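Search this site
Enter keyword

Teaching two arms to share the work

The lead of the demonstrations group at Ostard has a habit of answering a question with a story about groceries. We had come to ask how a learning system gets its examples, and within five minutes we were hearing about a bag of onions and a very patient niece. "She was four, and she wanted to put everything in the bag herself, and I thought, well, that is exactly my job," she told us, laughing. "You show somebody, and you show them again, and you try not to grab it out of their hands."

Her group sits upstairs in the old Molefe building, in a long room with good windows and a kettle that everyone seems to be very fond of. They gather demonstrations for a two-armed system, and most of that gathering happens in simulation. A person works both arms by hand controls while watching a screen, and the program keeps a record of every joint and every view. A run of one task is called an episode. On a decent Tuesday a single operator can save 43 of them before lunch, though she was quick to say that she would be happier with 20 careful ones.

"People come in and they want to be fast," she said. "I was the same, I really was. Then I watched my own episodes back, and I was ashamed of them! All those little jerks and corrections. The system learns those too, you know. It has no idea which parts you meant."

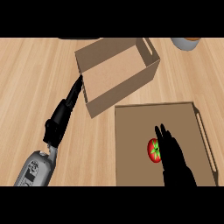
The boxes were her idea, and she is a bit proud of them. Earlier tasks at Bika, where she worked before, used trays with low sides, and she felt the operators got lazy about height. With a cardboard wall in the way you have to plan how you come in and how you leave. We watched the screen over her shoulder while the right hand hung over a tomato on the floor of the nearer box, with the left hand up by the corner of the farther one. "Now look how close those fingers are," she said. "This is the moment I care about most. A new person will rush it. I tell them to stop there, breathe, and ask themselves where the middle of the thing is."

And why a tomato? She was delighted to be asked. A round object gives no obvious place to hold it, and the green top lets a person judge at a glance which way it is facing. The group changes the starting positions between episodes – the object, the boxes, sometimes both – and keeps a written list so that one corner of the table doesn't get all the attention. There was a time, she admitted, when they had no list, and 47 episodes in a row began with the object in very nearly the same spot.

"We kept 3 of those," she said. "The rest I put in a folder, and the folder has a rude name."

We asked what she does with an episode that goes wrong. She took her time over this one and refilled her cup first. A drop followed by a calm recovery is worth keeping, in her view, and she labels it as a recovery so that it can be used on its own later. A run where the operator loses track of which hand is which gets thrown away. The in-between cases are argued over on Ikanmont, the review tool the group built for itself, where two people watch the same run separately and leave notes before they talk.

"I like the arguing," she said. "Somebody will write 'hesitates here,' and somebody else will write 'careful here,' about the very same second. So then we have to sit down and decide what we think careful looks like. I have been doing this for years and I still change my mind."

By then it was nearly four o'clock and an operator was waiting for the chair. She gave it up with some reluctance, adjusted the height for him, and reminded him to go easy on the way out of the box.

We use cookies to remember your preferences and to understand how this site is used. Accept all | Manage settings

Contact | Copyright, all rights reserved | Back to top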